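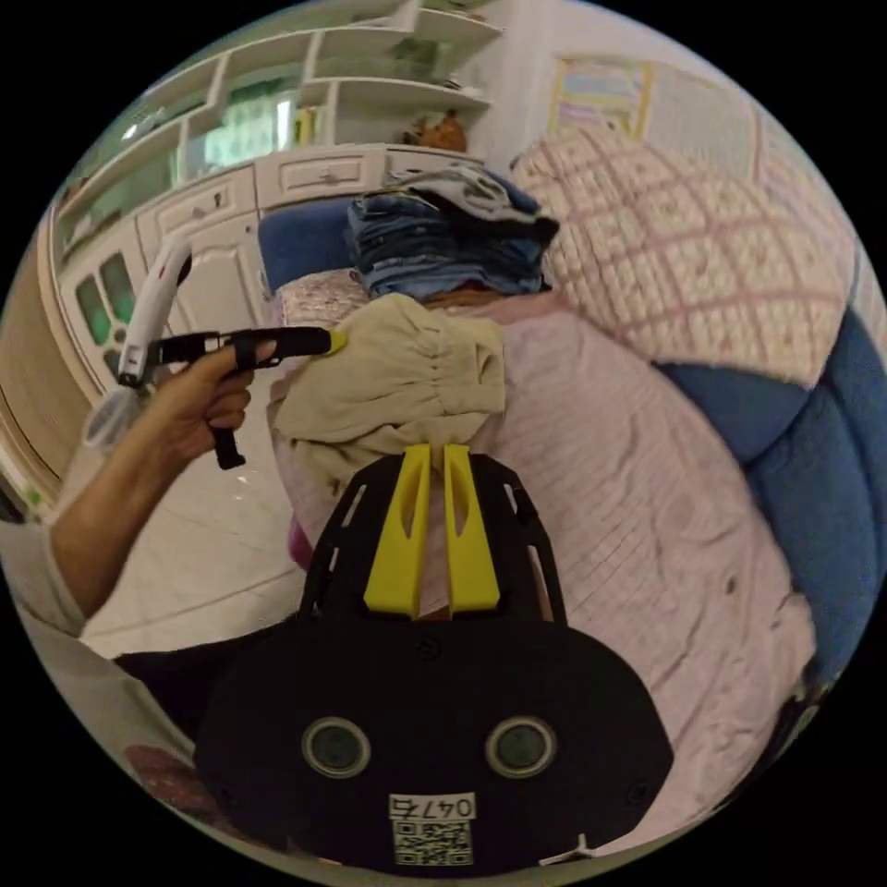 Posted Aug 13, 2020

I do love a nose round other people's homes, so when I saw that Bundurent were opening up their furnished flats in Tenport for the day I was on the 161 bus before I'd finished my toast. Bundurent let out flats with everything in them, down to the bedding and the egg cups, and once a year you can pay 9 pounds and wander through a few of them with a cup of tea in your hand. (You're meant to leave the tea in the hall. I forgot.)

The first flat was all glass tables and I didn't stay long. A bowl of lemons, a very stiff settee, next please! The second had a lovely kitchen with deep drawers, but there was a queue for it that went halfway down the stairs, and I only got as far as the bread bin.

The flat called Ursu was the one I'd come for. They all have names, and I never did find out where they get them. Ursu is kept as a home with the washing still to be put away, and the theme in there was laundry and small rooms, which is my whole life at the moment. Clothes in a pile, bedding bunched up, bits and bobs on the shelves. I felt better about my own house straight away.

What I liked most was the colours. Pink and blue together can go a bit nursery, but it's denim blue with a soft pink over it, and quilting and lace on top of that, and it works! I have been trying to get my husband to agree to a lace frill for years. There's a quilted cover with a white lace ruffle and a pink plaid grid, all puffy squares, the sort of thing you want to fall into after a long day. It has tiny brown motifs on it as well. I asked the girl at the desk where it came from and she wrote down Mesivico for me on the back of my ticket, so that's my evening gone.

The talk was about the clothes, mind you. Jeans first was the advice, as they're the bulkiest and they make a steady bottom to the pile, then anything soft and floppy goes on after. I've always done it in the order things come out of the basket, which probably explains my wardrobe. There was a beige thing in the heap in a real crumple and I had to sit on my hands. I'm a terrible one for folding things that aren't mine.
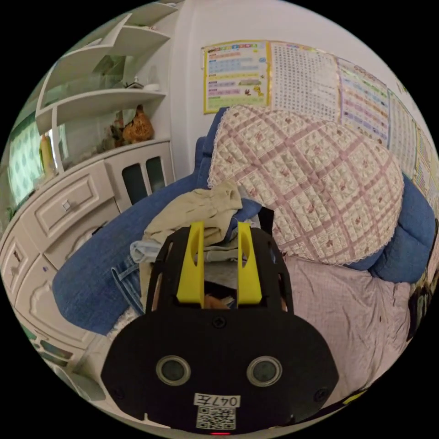
One woman near the door said she'd given up folding jeans years ago and hung the lot by the belt loops, and that she got her ironing done in half the time. There was a bit of muttering at that. I'm with her on the ironing, but I haven't got the hooks, and my rail came down in June with all my coats on it.

Back to the room, anyway. The storage is white, and the cabinet doors have raised panels with a bit of decoration and little knobs. The open shelves have proper things on them, a row of books and a small brown stuffed toy, so it doesn't look like a catalogue. I'd have the cabinets tomorrow. I'd never get them up our stairs, but I'd have them.

I did have one grumble. If you've got that much quilting in a small room, where does it all go when you want to sit down? Pink blanket, quilted pillow, big padded blue cushion, and then the clothes want a corner too. I asked, and was told you roll the blanket and stand it on end. Tried it when I got home. Mine fell over and took a lamp with it.

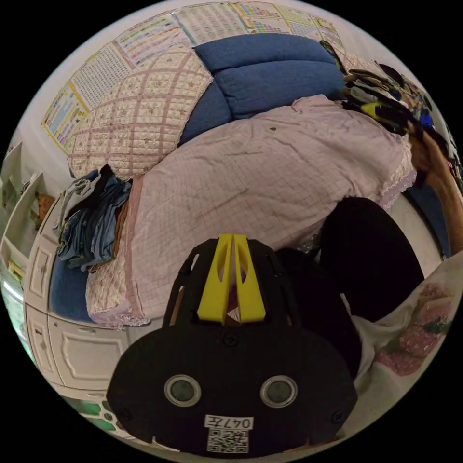
Getting there and what it costs

The 161 stops at the end of the road and it's a flat walk from there. Tickets are 9 pounds on the door, and children under 5 get in free, though I'd think twice about bringing one near the glass tables. Tea is included and the shortbread is extra. Go to Ursu first, before the kitchen queue gets going, and wear shoes you can slip off, because they ask you to leave them on the mat at every single flat and I had my lace-up boots on.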